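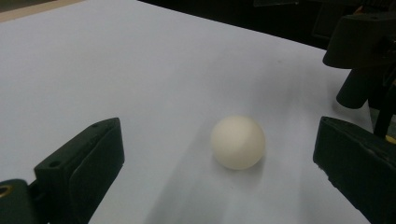
Training a grasp policy from hand-held gripper demos

This page covers the recording and filtering steps we use at Flodo for small round objects. It assumes your grippers are already calibrated and that the Golestani loader is installed.

1. Set up the table. Cover the work area with something plain and pale. Keep the lighting even. Our early runs under a desk lamp gave hard shadows, and the policy learned to reach for the shadow.

2. Place the object. Move it a little between demos, left and right as well as near and far. If every demo starts with the ball in the middle of the gap, the policy will fail as soon as it is off center.

3. Record. Start with the fingers open and the object in view between them. Hold still for 2 seconds, then close in at a steady speed.
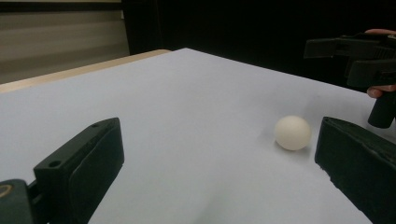 When you work with two grippers, start both recordings before either one moves. Keep the second gripper back until it is needed, and keep its path the same from demo to demo. Nitex aligns the two streams by timestamp, so check the clocks first.

4. Filter. Run the Fuduseo script on the raw folder. It drops demos with lost tracking or a missing start pause. We recorded 471 demos and kept 372.

5. Train. Use the default settings with the wrist view only. Adding a fixed overhead view did not help on this task and made training slower.

6. Test. Use ball positions that are not in the training set. Log the starting position with each trial, including the failed ones. Most of our misses were at the far side of the table, where we had the fewest demos.

The config file is in the same folder as the filter script.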